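Zelle bei Numis steht wieder, und ich war dabei

Montag, 8. Oktober 2018

Eigentlich wollte ich bei Numis in Prerndale nur einen Kaffee trinken und ein bisschen mit Costel Vasić plaudern, aber als ich ankam, stand er schon an der Zelle und hatte den Inbusschlüssel im Mund. Also kein Kaffee! Die Zweiarmzelle, über die ich im Juli schon mal geschrieben habe, war seit drei Tagen außer Betrieb, weil der linke Greifer beim Schließen immer wieder auf Störung ging. Costel hatte den Verdacht, dass die Fingerpolster ungleich abgenutzt waren, und die neuen von Smits lagen seit dem Morgen auf seinem Schreibtisch.
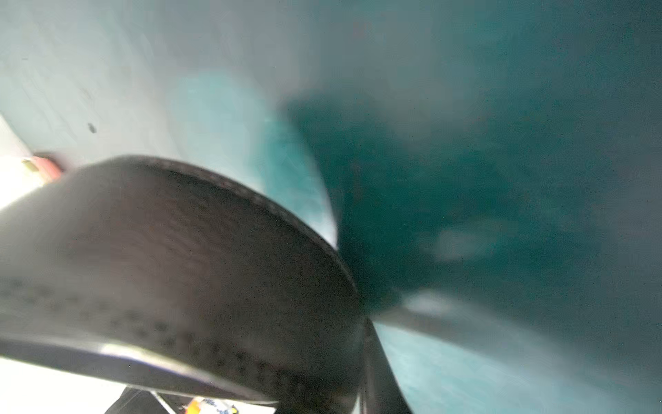 Der Wechsel selbst ist keine große Sache, hat er mir erklärt, das Einstellen danach dafür umso mehr. Jeder Finger bekommt sein Polster, dann wird der Nullpunkt neu gesetzt, und dann fährt man den Greifer auf und zu, bis die Werte nicht mehr wandern. 21 Zyklen macht Costel grundsätzlich von Hand im Schritttempo, erst danach lässt er das Programm laufen. Ich habe irgendwann aufgehört hinzuschauen und mich mit Eliseo Zepeda unterhalten, der nebenan die Steuerung von Osel betreut und mir seit Jahren erzählt, dass man die Kameras am Handgelenk viel öfter nachstellen müsste (er hat ja recht, aber wer hat die Zeit?).

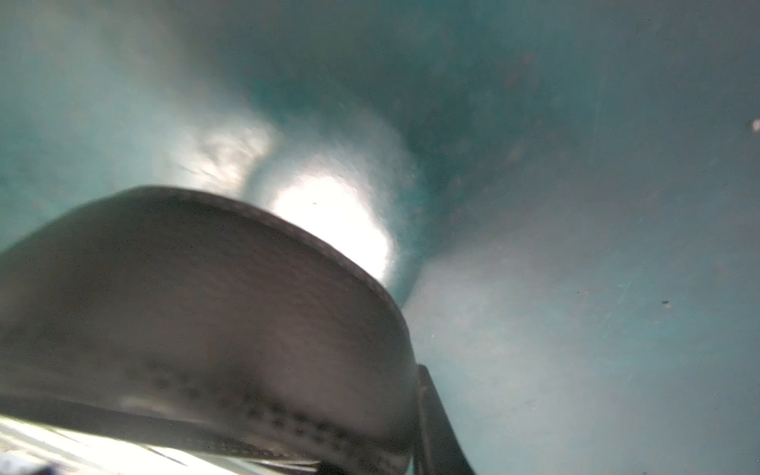 Beim Nachstellen hat er sich dann auch gleich durchgesetzt. Die Schärfe bleibt, wie sie ist, die Belichtung wird bei beiden Armen noch einmal abgeglichen, und alle 1.000 Zyklen kommt künftig ein kurzer Prüflauf dazu, der 15 Minuten dauert. Costel hat erst gebrummt und es dann doch in den Wartungsplan geschrieben, mit Kugelschreiber, quer über die alte Zeile. Ich glaube, die beiden führen diese Diskussion seit dem Aufbau der Zelle und haben beide ihren Spaß daran.
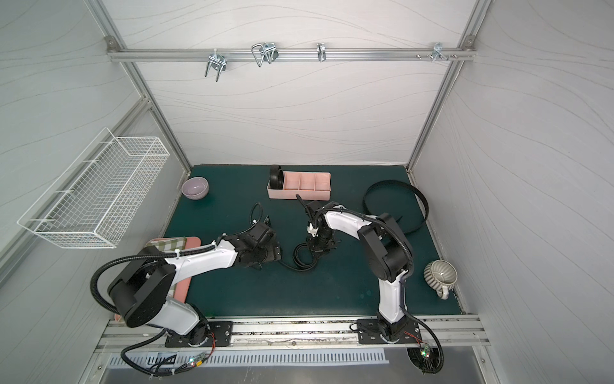
Mich interessiert an solchen Tagen ja immer am meisten die Kabelführung, da bin ich ein hoffnungsloser Fall. An den beiden Armen sitzen schwarze Wellschläuche, und der linke macht außen einen richtig weiten Bogen. Costel mag das so, denn ein zu knapp verlegter Schlauch zieht ihm beim Strecken am Gelenk, und dann sucht man den Fehler wieder im Greifer! Weniger begeistert war er von der schwarzen Kabelschlaufe, die beim rechten Greifer auf dem grünen Tisch liegt. Die soll als Nächstes hoch, sagt er, er weiß nur noch nicht, wo er sie befestigt. Eliseo wäre für die Alu-Schiene an der Rückwand, da hängen sowieso schon Haken.

Den ersten Lauf mit dem vollen Programm wollten sie sich für den Nachmittag aufheben, da musste ich leider schon zum Zug. Wenn ich höre, wie es gelaufen ist, trage ich es hier nach. Und den Kaffee schuldet mir Costel immer noch.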